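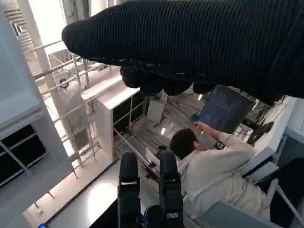
Perihan Altıntaş: no no no, do not put them in the fridge. Fridge is the worst place for a roll. Freezer or counter. I've said this in three threads now and people keep doing it

47 comments

**Enda Mac Giolla**
ok but my kitchen is hot and they go moldy on the counter by day three. What am I supposed to do, eat a dozen rolls in two days? There are two of us. The Lebrun place in Zovadgate only sells them by the bag, no singles, and I'm not driving out there twice a week for bread.

So to repeat my original question since the thread wandered off: what's the best way to bring back a soft roll that's gone dry on the outside. Not moldy, just sad. I've tried the damp paper towel in the microwave and got something like a wet sponge which then turned to rock before I finished my soup.

**Perihan Altıntaş**
How long did you nuke it

**Enda Mac Giolla**
a minute

**Perihan Altıntaş**
60 seconds!! for one roll! There's your problem. Do 10, flip, check, maybe another 5. Microwave is ok if you eat it that instant, standing up. Otherwise oven.

**Raphaël Besson**
Disagree on microwave at all. Run the roll under the tap, quick, top only, shake it off, straight into a hot oven on the bare rack. Crust comes back. My grandmother did it with bread older than me

**Perihan Altıntaş**
For a baguette yes. He has SOFT rolls. Read the post.

**Raphaël Besson**
I did read it. Works on soft ones too, you just wrap in foil first and skip the tap. So ok, half the method.

**Perihan Altıntaş**
so a different method then
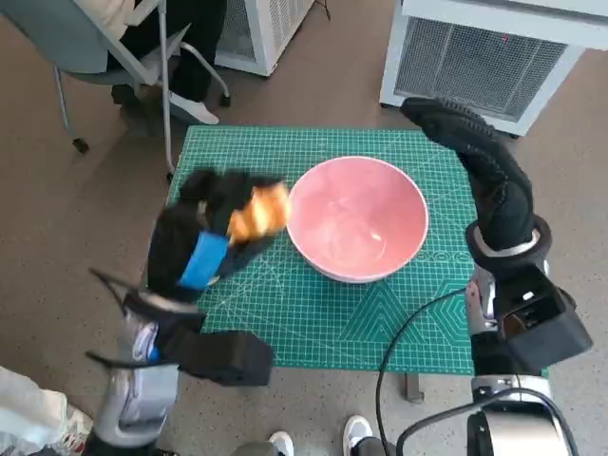 Posted by Marek Zelenák, 6:40 am

long one, sorry, typing before work. I used to do the early shift at a bakery in Cistirberg so I have opinions.

Stale isn't the same as dried out. Two things happen. Some moisture leaves, sure, but mostly the starch firms back up, and it does that even in a sealed bag. Fastest at fridge temperature, so Perihan is right there. Heat loosens it again, for a while. Then it cools and goes firm again, worse than before usually. So you get one good reheat per roll. Don't warm the whole bag for dinner and expect leftovers.

What I do:
- day you buy them, keep out what you'll eat tonight and tomorrow morning
- everything else in the freezer that same day, not on day three when you remember
- freezer bag, air squeezed out, single layer til they're hard, after that pile them however
- split them BEFORE freezing if they're for sandwiches or the toaster. whole if they're for soup

From frozen I leave a whole one on the counter in the bag, go do somthing else, then foil and a low oven. Split ones go straight in the toaster. No thawing.

The bag matters on the counter too. If they're still a bit warm when you close it you get fog on the inside and that's where your mold comes from Enda, I'd bet on it. Let them cool right down first.

**Enda Mac Giolla**
huh. They are warm when I get them home, yeah. And I close the bag. ok will try that

Do the ones with milk and butter freeze the same? That's mostly what we get

**Marek Zelenák**
Better. Fat helps. It's the lean ones that get that white dry ring under the crust.

**Anatole Chauvin**
Everybody overthinking this. Paper bag, on the counter, eat them. If they go hard, breadcrumbs. A roll is supposed to last a day.

**Raphaël Besson**
agree w Anatole in principle but not everyone lives over a bakery

**Anatole Chauvin**
then bake your own, it's flour and water

**Perihan Altıntaş**
Anatole that's your answer to every single thread. Somebody asked about tortillas last month and you told them to get a press.

**Anatole Chauvin**
and did they get a press? yes

12 shares

**Enda Mac Giolla**
Update. Got a fresh bag, let them cool with the bag open, froze eight the same evening, kept the rest out. Did a frozen one last night Marek's way, foil, low oven, 25 minutes from rock hard bc I forgot the counter part. Very good! Middle was soft, bottom a touch chewy but I had it right down on the lower rack.
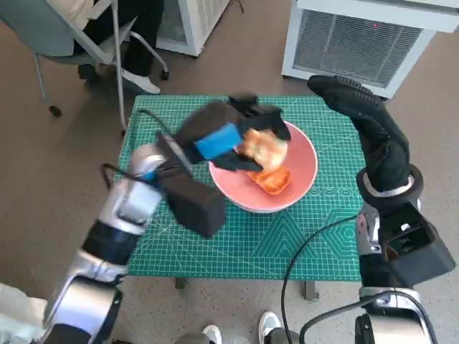 Also tried Raphaël's tap thing on a two day old one just to settle it. Too wet, top went leathery. Might be me, I may have been heavy with the water. So foil wins for now. Next up is the toaster with the split ones. My toaster is an old Vurkov with one slot that runs hotter than the other so results may vary.

One question left, how long do they keep in there? Found a bag at the back from December and they've got ice all over them.

**Marek Zelenák**
a month for good eating, I'd say 2 at a push. December ones won't hurt you if they stayed frozen but they'll taste like freezer. Stuffing or french toast.

**Raphaël Besson**
"Might be me." It was you. You want a splash, you're not washing it

**Perihan Altıntaş**
French toast with freezer rolls is great btw, they soak up more. Cut them thick, let them sit in the egg longer than you think

**Anatole Chauvin**
breadcrumbs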